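Trujillo Cable Exchange: Sorting and Boxing

Every December the Trujillo building clears out its spare cables. People bring down whatever has piled up in drawers over the year, and the usable ones are boxed and sent on to the two branch offices. This page covers the boxing part of the job. Sorting and testing have their own page.

Yesenia Chávez ran the list this year. The final number was 152 cables kept and 65 sent to recycling, mostly for split jackets or bent prongs. Last year we kept 100.

The boxes are plain brown corrugated mailers with a hinged lid and tuck flaps on the sides. They ship flat and fold up without glue. We bought them from Zedby after the ones from Clukeo came in too shallow to close over a power plug.

Boxing is done on the green cloth. It is clipped down along the back so it stays put when a box is dragged across it. The lids go back flat while a box is being filled, and the clear tape stays on the table.

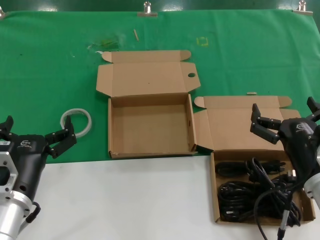 Power cords take up the most room. A coiled cord wants to spring open, and a few of them together will lift the lid. Put the plugs in first, against the side walls, and lay the coils over them. If the lid still will not sit flat, take one cord out and start the next box with it.

Do not use rubber bands. The ones from last year had dried out by spring and stuck to the jackets. Paper ties or a loose half knot are fine.

Tuck the side flaps in before lowering the lid. One strip of tape across the front is enough. A second strip makes the box hard to open without tearing the cardboard, and the branch offices send the boxes back to us for reuse.

Labels go on the short end so they can be read on the shelf. Write the type of cable and the branch, nothing else. The old Atent labels leave a gray residue when they are peeled off, so please finish the paper ones first.

Pickup is Wednesday at 2. Finished boxes go on the cart by the freight elevator. Anything that comes in after that will be held for the next round.

Questions about the list go to Yesenia at the second floor desk.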